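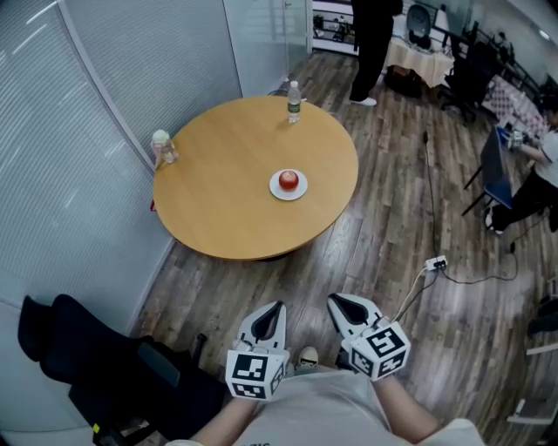
*The small round table, with apple.*

## The Table Report, June

Readers of this newsletter will know that the small round table by the frosted wall has been a matter of some feeling since the move. It was bought for "informal conversations." It has hosted a few. Mostly it has hosted cups.

The June figures on shared furniture are in, and the round table has done well. At the last check it held one red apple on a white plate, one bottle of water and one clear plastic cup, the cup having taken up the traditional position at the edge by the wall, where cups on this floor go to retire. Compared with May, when you could have lost a laptop on there and some of you did, this is practically a showroom.

A word on the apple. The fruit order from Plustow went up to 70 pieces a delivery in spring, after the great banana shortage and the emails that followed it. The bananas go by ten in the morning. The pears go when people give up waiting for the bananas. The apples hold on, and by mid-afternoon they have spread out across the building in ones and twos, on windowsills and printer lids and now, apparently, on crockery. We have had fruit left in worse ways. If you are the person who fetched a proper plate from the kitchen for a single apple, your standards are noted and we would like you to speak to the third floor.

Plates do need to go back, though. Trilok Sandhu looks after the kitchen on top of his real job, and he bought 6 new white ones in spring so that people could stop eating lunch off the lids of archive boxes. He would like to see all of them in the cupboard at the same time once before he retires. He is 41.

**Cups**

The recycling point takes clear plastic cups if they are empty. It doesn't take them with lids on, with straws in, or with an inch of something green at the bottom that used to be a matcha. Lã, the café downstairs, will knock a little off your drink if you bring your own mug, and they have asked us to mention that "your own mug" means one you own. They have three of ours.

**Bottles**

Please write your initials on the cap. We tried name stickers on the side and they came off in the fridge, after which everyone claimed the full ones. Any bottle left out overnight will be poured on the plants, which have never looked better.

**The floor**

Several of you have asked about the power strip on the floor near the table and the black cables that go with it. The dark planks look very handsome and have no sockets in them, a point raised with Gruser at the fit-out stage and answered with a brochure. A floor box has now been quoted at 623, plus a second visit to look at the first visit. A longer quote, with a brass lid, came in at 697. We are going with the one without the brass lid. Until it's fitted, pick your feet up when you walk past, and if you're carrying a hot drink, go the other way around the table. It's round. Both ways work.

Please don't solve the problem yourself with tape. The last tape took the finish off a strip of plank outside the meeting room, and that strip is now under a rug nobody likes.

**Chairs**

The black office chairs have wheels and they migrate. They come over to the table for a chat and don't go home, and then someone at a desk is sitting on a stool from the kitchen with their chin level with the keyboard. If you roll one over, roll it back.

**A bigger table?**

The suggestion box contained four requests for a bigger one. We looked at the Fidard, which seats eight and comes with a bench, and concluded that it would hold eight people's cups. The round one stays. The top is a nice pale honey color, which several long-serving colleagues have told us they had never seen before this month, and it wipes clean with a damp cloth. The cloths are under the sink, on the left, behind the fondue set.

The apple is free to whoever gets there first. Leave the plate in the dishwasher, please, and not on top of it.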